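**Open day at Warkine — quick write-up**

Promised this for the last issue, sorry. Anyway. Went over to the Warkine site in August for the outdoor robot open day, coach was full, weather kind to us for once.

Alvar Engström did the welcome. Short, thank goodness. The Anach is their delivery robot, meant for getting parcels and post between buildings without anyone having to steer it. Top load 83 kg. Routes are all outdoors at the moment — doors and lifts come later, Sawatzky are doing that part.

Big open ground is harder than it sounds, Alvar said. In a corridor there's a wall to measure from. Out on a wide plaza the buildings are a long way off on either side and the paving all looks much the same, so it leans on the slab joints and the kerbs to work out where it is.

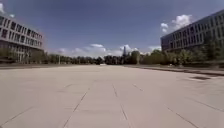

Randi Brekke ran the driving part and took most of the questions. Bright sun on pale paving used to give them trouble, seams washing out, and they spent 2 months on that alone. Someone asked about drain covers. Fine if they're flush, she said, it slows down if theres a lip. Rain is all right, snow not tried yet. Battery lasts a morning, then back to the dock.

Then tea, and a go on the Iltel tablet that sets the routes. You draw a line with your finger and it tidys it up for you. Queue was long, I got my turn right at the end and sent mine into a hedge (on the map only).

Next visit is being sorted now. Places limited, names to the office by 7 October 2025 please. Bring a hat and flat shoes — lots of walking.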